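Ticket 1000: Greifer verliert Stoff beim Anheben
Projekt: Orneo (Greifarm, Werkbank in der Gemeinschaftswerkstatt)
Status: offen, wird beobachtet
Angelegt: September

Liebe Mitbastelnde, ich mache jetzt doch ein richtiges Ticket auf, weil die Zettel an der Werkbank langsam unübersichtlich werden und ich beim letzten Mal selbst nicht mehr lesen konnte, was ich notiert hatte. Es geht um den Arm mit dem Zweifingergreifer und der kleinen Kamera am Handgelenk. Mit festen Teilen sind wir inzwischen ja recht verwöhnt, Klötze und Schachteln nimmt er brav auf. Bei Stoff sieht es leider anders aus: Er fasst zu, hebt an, und irgendwo auf dem Weg zur Ablage rutscht ihm das Tuch wieder heraus. Nicht jedes Mal, und das macht die Sache so mühsam!

Was ich schon geprüft habe, damit das niemand doppelt machen muss: Die Schrauben an den Fingern sind fest, das Netzteil hält unter Last die Spannung, und die Firmware auf der Nadex-Steuerplatine ist dieselbe wie im Sommer, als der Fehler noch nicht da war. Die Nullposition habe ich neu angefahren, ohne Unterschied.

Eintrag, 18:40 Uhr
Ich habe die Handgelenkkamera mitlaufen lassen und mir die Aufnahmen in Ruhe angesehen. Bei schnellen Schwenks ist leider kaum etwas zu gebrauchen, vom lila Stoff bleibt eine verwischte Fläche, und auf dem weißen Etikett am Saum ist kein Buchstabe zu lesen. Für die Frage, wo die Stoffkante gerade hängt, hilft uns das nur begrenzt.

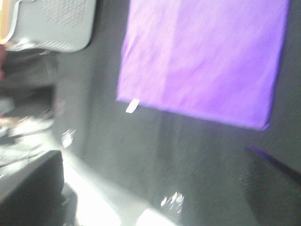 Kann man die Unschärfe der Kamera beheben, ohne den Arm langsamer fahren zu lassen?
Am meisten bringt eine kürzere Belichtungszeit, fest eingestellt und mit ausgeschalteter Automatik. Dafür braucht ihr mehr Licht auf der Arbeitsfläche, am besten gestreut, sonst handelt ihr euch Spiegelungen ein. Wenn das nicht reicht, lasst den Arm kurz vor dem Zugreifen anhalten und wertet nur das Bild aus dem Stillstand aus.

Eintrag, 19:25 Uhr
Danke für den Hinweis, das mit der Automatik hatte ich wirklich übersehen. Die stand noch auf den Werten vom Frühjahr, als die Werkbank noch am Fenster war. Ich habe sie abgeschaltet und vor dem Zugreifen eine Pause eingebaut, das Skript dafür liegt im Ordner Branda unter den Greifversuchen. Bitte nicht das alte Skript mit dem ähnlichen Namen nehmen, das fährt noch die frühere Ruheposition an und kommt dabei der Tischkante unangenehm nahe.

Danach habe ich mich um die eigentliche Klemmung gekümmert. Mein Verdacht war zuerst der Fahrweg, inzwischen glaube ich eher, dass es an der Menge Stoff liegt, die zwischen die Finger gerät. Das Gestrick ist weich und gibt nach, und wenn nur ein dünner Streifen gefasst wird, hängt das ganze Gewicht an ein paar Maschen. Gut zu sehen ist das, wenn der Stoff zur Fingerspitze hin in Falten zusammenläuft und nur ein schmales Stück im Spalt verschwindet.
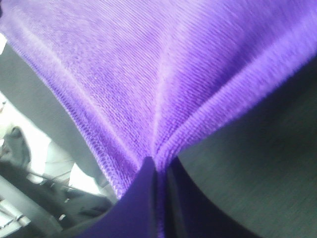
Welche Schließkraft ist für Strickstoff sinnvoll, damit er hält und keine Fäden gezogen werden?
Fangt niedrig an und steigert in kleinen Schritten, bis der Stoff einen leichten Zug von Hand aushält. Wichtiger als die reine Kraft ist meist der Belag: Dünnes Silikon oder weicher Gummi auf den Innenflächen hält bei deutlich weniger Druck. Scharfe Kanten an den Spitzen solltet ihr vorher brechen, daran bleiben Maschen gern hängen.

Eintrag, 20:50 Uhr
Ich habe den Kraftwert in der Konfiguration auf 23 gesetzt (das ist die interne Skala der Steuerung, keine Newton, bitte nicht verwechseln) und den Greifpunkt tiefer gelegt, damit mehr Stoff zwischen die Finger kommt. Das fühlt sich schon besser an, aber für ein Urteil ist es mir zu früh. Die Spitzen habe ich mit feinem Schleifpapier entgratet. Silikonbelag haben wir keinen mehr, ich habe bei Nguyen-Tran ein Stück nachbestellt und lasse die Rechnung über die Werkstattkasse laufen, wenn das für alle in Ordnung ist.

Noch offen:
Belag aufkleben, sobald er da ist, und den Kraftwert danach neu einstellen
Beleuchtung über der Werkbank tauschen, die jetzige blendet
Altes Skript umbenennen oder gleich löschen
Kabel am Arm neu bündeln, bei der Gelegenheit auch die Zugentlastung ansehen

Wer vorher an den Arm möchte, darf das natürlich gern tun! Tragt nur bitte den Kraftwert hier ein, wenn ihr ihn ändert, und stellt ihn hinterher wieder zurück. Stoffproben liegen im Regal neben der Standbohrmaschine, zweites Fach von unten.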